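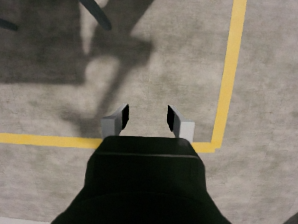

4. Stanze einrichten und erstes Minialbum binden

Gilt für die Brinulum mit Drahtbinde-Aufsatz. Wer die ältere Version ohne Tiefenregler hat: Schritt 3 überspringen, der Rest passt.

Vorher bereitlegen: Probepapier (200 g, kein gutes!), Bleistift, Deckel und Rückseite aus Graupappe, Drahtspirale, kleiner Pinsel.

4.1 Aufstellen

1. Transportsicherung lösen. Rote Schraube links unten, Vierteldrehung genügt. Schraube aufheben.
2. Gerät auf festen Untergrund, Gummifüße müssen alle aufliegen. Hebel zeigt nach hinten.
3. Tiefenregler auf Mitte. Für schmale Ränder später eine Raste zurück, für dicke Spiralen eine vor.
4. Auffangschublade rein, bis es klickt. Ohne Schublade sperrt der Hebel — kein Defekt.
5. Hebel ein paar Mal leer durchdrücken. Der erste Hub geht schwer, ab Werk ist Fett drauf.

VORSICHT: Finger weg vom Stanzschlitz, auch beim Leerhub. Die Stempel stehen seitlich etwas vor.

4.2 Anschlag einstellen

1. Probepapier einlegen, linke Kante an den Anschlag.
2. Stanzen, rausnehmen, anschauen. Letztes Loch angeschnitten? Anschlag einen Strich nach rechts.
3. Wiederholen bis beide Ränder gleich sind.
4. Feststellschraube anziehen, handfest. Keine Zange.
5. Position mit Bleistift auf der Skala markieren. Beim nächsten Album im selben Format spart man sich das Ganze.

Hinweis: Stanzbilder anderer Geräte (z.B. Ledard) haben anderen Lochabstand. Seiten nicht mischen, der Draht geht dann nicht durch.

4.3 Seiten stanzen

1. Seiten in Albumreihenfolge stapeln, Vorderseite oben. Immer oben! Sonst sitzen bei Querformat die Löcher auf der falschen Seite.
2. Höchstens 5 Blatt Designpapier auf einmal. Cardstock zwei, Graupappe einzeln.
3. Hebel in einem Zug runter. Nicht wippen.
4. Fotos erst nach dem Stanzen aufkleben, am Bindrand Platz lassen. Gilt auch für Taschen, Tags, Washi-Klappen.
5. Schublade zwischendurch leeren. Volle Schublade = Konfetti im Stanzschacht.

VORSICHT: Kein Acetat mit Glitzer, keine Magnetfolie, keine Brads im Stanzbereich. Stempel werden stumpf, Garantie ist weg.

4.4 Binden

1. Reihenfolge für den Draht: Rückseite des Albums umgedreht nach ganz oben, also auf das Deckblatt. Klingt falsch, stimmt aber. So verschwindet die Naht später hinten im Album.
2. Draht in die Halteschiene hängen, offene Seite zu sich.
3. Stapel auffädeln, in kleinen Portionen.
4. Drahtstärke am Drehknopf wählen und den Draht zudrücken. Lieber zweimal leicht als einmal fest, zu fest gibt ein Oval und die Seiten klemmen.
5. Rückseite nach hinten umschlagen. Fertig.

4.5 Pflege

Stanzschacht mit trockenem Pinsel ausbürsten. Kein Öl. Nach 3.000 Hüben Stempelsatz prüfen, Ersatz hat die Bestellnummer 746. Klemmt ein Papierest, Hebel ganz hoch und mit Pappstreifen durchschieben, nie mit Messer oder Pinzette.

Weiter mit 5. Cover beziehen (Leinen, Papier, Kunstleder)

Kommentare (4)

Gisela Lindemann
Danke! Das mit der umgedrehten Rückseite hab ich drei Alben lang falsch gemacht. Das Dezembertagebuch hat jetzt die Naht vorne, bleibt so.

Morena Pace
Geht der Draht von Neltora auch? Der ist bei mir im Laden viel günstiger.

Ada Fabbri
@Morena bei mir ja, aber nur die dünnen. Bei den dicken passt der Abstand nich.

Lucrezia Palumbo
In 4.2 fehlt, dass man den Anschlag vorher lösen muss. Hab erstmal fünf Minuten dran gezogen. Sonst super erklärt, Kapitel 5 druck ich mir auch aus.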